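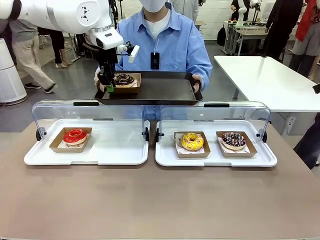
Plurnthorpe Bakery Words: read me first

Hello, and thank you for stopping by. Plurnthorpe Bakery Words is a collection of the things people say and write when they buy and sell bread, buns, doughnuts and cakes. It holds 3,693 short entries, gathered from order books, shelf labels, handwritten notices and the memories of people who were kind enough to sit down with us over a cup of tea. If you have ever wondered why one town calls a thing a barm and the next one along calls it a cob, we hope you will feel at home.

How it began

Yanling Tan started keeping a notebook when she worked Saturdays at a bakery counter as a student, and the notebook turned into a shoebox, and the shoebox eventually turned into this. Senyo Kpodo typed up the first batch over one long winter (he would like it known that the handwriting on the order slips was dreadful). Renu Agarwal joined later on and brought order to the spelling, which had been left in a cheerful muddle until then.

What you will find inside

entries.csv is the main file, with one entry per line
places.csv lists the towns and villages, with the spellings we settled on
notes.txt holds longer stories that would not fit in a column
sources.txt says where each batch came from

Each entry has a word or phrase, what it means, where it was used, the rough decade, and whether it was spoken or written. Of the whole lot, 1,333 are written and the rest are spoken. Where somebody told us two meanings for the same word we kept both and gave each its own line, so please don't tidy them together! A doughnut with no hole is a perfectly ordinary doughnut in one place and goes by quite another name twenty minutes up the road, and those differences are what we were after in the first place.

Empty cells mean we don't know. A question mark means we have a guess but wouldn't like to swear to it.

How we chose what to keep

We left out brand names, prices, and anything that a customer might have been embarrassed to see in print, including a few very frank cake messages. Names of private people have been taken out of the notes. Yulan Han read through all of them twice, and if she has missed one, do write and we will put it right.

Things to be careful about

The collection leans heavily towards the north of England, and towards small family shops. Supermarket counters are barely there at all. Older speakers gave us far more than younger ones did, so please don't use it to say how people talk today. The decades are from memory, and memory is a generous thing where cake is concerned.

There is also a known problem with accents and curly apostrophes in the batch marked Peng, which came to us from an old word processor. Open it as UTF-8 and most of it behaves. The remaining oddities are on Yaqin Cai's list.

Using and sharing

You are welcome to use the files for teaching, research, writing or plain nosiness. Please mention Plurnthorpe Bakery Words by name, and pass on any corrections you make along the way. If you print a booklet from them, as Sistska did for their reading group, we would love a copy for the shelf.

Changes

Version 2, 8 December 2021: added 100 entries on Christmas baking, split places.csv from the main file, and corrected the meaning of "stottie", with apologies to everyone who wrote in.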